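Marker cube tracking drops out when wiping a shelf with handheld grippers
Posted in Student Projects > Data and Tracking

tulberg_bench
15 August 2021

Our robotics club is building a wiping dataset for the end-of-term project. We use a pair of handheld grippers, each with a marker cube behind the fingers, and a camera looking down from head height. Pose of each gripper comes from the cube. Finger opening comes over the cable. The policy gets trained later on a two-arm station that we share with another team, so I can't just recollect everything if the data is bad.

We have 138 episodes of "wipe the shelf" so far. The left gripper tracks well in nearly all of them. The right one, which holds the cloth, loses its pose for stretches of up to 17 frames, mostly when the cloth is pushed to the far end of the stroke. When it comes back, the orientation is sometimes flipped for one or two frames before it settles.
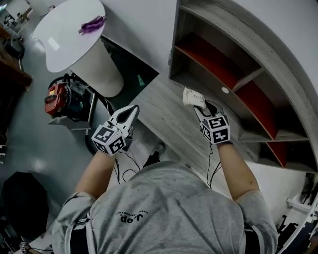 Wiping pass on the curved shelf unit, cloth in the right gripper.

What I have tried so far:
Printed a new set of markers at the same size. No change.
Raised the detector's corner refinement iterations. Slightly less jitter, same dropouts.
Interpolated across the gaps. Fine for short ones, but on the long ones the path cuts the corner at the end of the stroke and the replayed gripper goes through the shelf surface.

Shelf is light gray, cubes are white with black patterns. Room lights are fixed and I can't dim them. Is this a lighting problem, a geometry problem, or do I need a second camera? The club budget will not cover a good one before the end of August.

Duyên Đào

Mostly geometry, I think. Check it before you buy anything.

For each frame, log how many cube faces are detected and the angle between each face normal and the camera ray. When the arm is at full reach the wrist tends to roll, and you can end up with one face seen at a steep angle. A pose from a single square marker has two possible solutions, and at small apparent size they are hard to tell apart. That is your flip. With two faces visible the ambiguity mostly goes away.

Things that worked for us on the Ituscombe course project:

Solve for the cube as one rigid body using all visible corners. Do not solve each marker separately and average the results. If your code averages, fix that first.

When only one face is visible, compute both solutions and keep the one closer to the previous accepted pose. Reject it if the rotation jump is larger than a hand can make in one frame.

Measure the real offset of each face from the cube center. Ours were glued by hand and one face was off by enough to matter.

Shorten the stroke. Have the operator step sideways instead of reaching. We recollected 39 episodes this way and the long gaps were gone - the short ones stayed, and interpolation handled those.

For gaps over five frames I would cut the episode or drop it. A made-up path during contact is worse than missing data. Also look at the exposure setting. If it is on auto, a white cube over a light shelf can blow out and the marker border disappears. Lock it a bit darker than looks right.

virnden_lab

Bigger markers. We had the same thing and went up one size and it was ok after.

Phùng

Bigger markers help, but the cube gets bigger too and starts hitting the dividers if you work inside the compartments. Check clearance first.

One thing not mentioned above: look at your timestamps. In our set of 413 episodes the finger-opening stream was late compared with the video, and it looked like a tracking error because the cloth seemed to be released before the gripper got there. Open and close the fingers in view of the camera at the start of each episode and line up the two signals on that. It takes a few seconds per episode.

tulberg_bench

Logged the faces. Duyên is right, in almost every long gap there was one face visible just before the loss, and the code was averaging. Switched to the rigid body solve and the flips are gone in the ten episodes I reprocessed. Dropouts are still there at full reach. Will lock exposure and try the shorter stroke on Tuesday.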